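Is 500 demonstrations enough for a student sorting project, or are we being sold something?

Posted in Student Projects > Robot Learning
Asked by lotport_club, 259 views

Our engineering club has to enter a project in April. The task we picked is putting small packed goods into the right bin. Our advisor wants us to collect demonstrations by hand, with people carrying grippers and doing the task themselves, and then train a policy on the recordings. The plan says 500 demonstrations. I asked where 500 came from and was told it's "a good number." We have 2 grippers and a room we can only use after 4 p.m.

I'm not convinced. Half the club thinks we should just hard-code the motions like last year's team did, which was boring and did work. Has anyone here done this with students and gotten something usable? Please don't link the Sullden promo page, I've read it.

sullden_dropout

I'd hard-code it. We did the Sullden workshop and came home with a pile of recordings, and the arm still missed the bin whenever somebody moved the lamp. If your bins stay in the same place and your boxes are all one size, you don't need learning for this. If the judges give points for learning then fine, but read the scoring sheet first. Ours gave almost none.

Also whoever told you 500 is a good number should have to collect them.

omport_bench

I helped run the Omport class for two terms, so take this as coming from someone who has watched it go badly. The number tells you very little without knowing what's in it. We had one group turn in a big set where every box started in the same corner of the table, recorded by the same tall kid. Their policy was useless at the other end of the table. Another group stopped at 40, moved the box and the bins between takes, swapped operators, and got something that worked often enough to show people. It wasn't great. It dropped things.

So do 40 first. Train on that, watch it fail, and write down how it fails before you ask anyone for more hours. If your advisor objects, ask what the other 460 are supposed to fix. 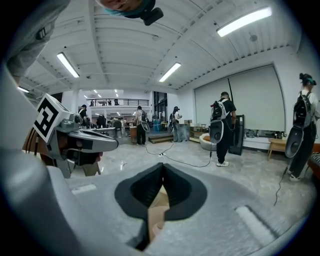
Scheduling is what sinks most clubs, and I'd worry about it more than the training code. Recording sessions get crowded fast, and people who are waiting their turn drift into everybody else's work area. Look at how much gear goes with several of these people: backpacks, grippers in hand, black cables trailing across the floor between people. Decide who stands where before you hand anything out, and give one person the job of watching the cables and nothing else. The square marker on top of the gripper also needs a check at the start of every session if your tracking depends on it. We lost an evening to a marker that had been knocked and put back crooked, and no one caught it until we plotted the paths.

With two grippers I'd keep one as the spare for the first week. Everyone hates that advice.

ndungu_lab_tech

Agree on the small batch. We use the Ndung'u scoring script and it throws out any take with a tracking gap, so plan on losing some. Keep the bad takes in a separate folder, don't delete them.

I don't agree that hard-coding is the answer, though. It's fine until the judges put the bins somewhere new, and ours did that ten minutes before the run.

lotport_club

Thanks. I checked the scoring sheet and bin positions are "subject to change," so there goes the easy option. I'll ask for 40. Still don't believe in the 500.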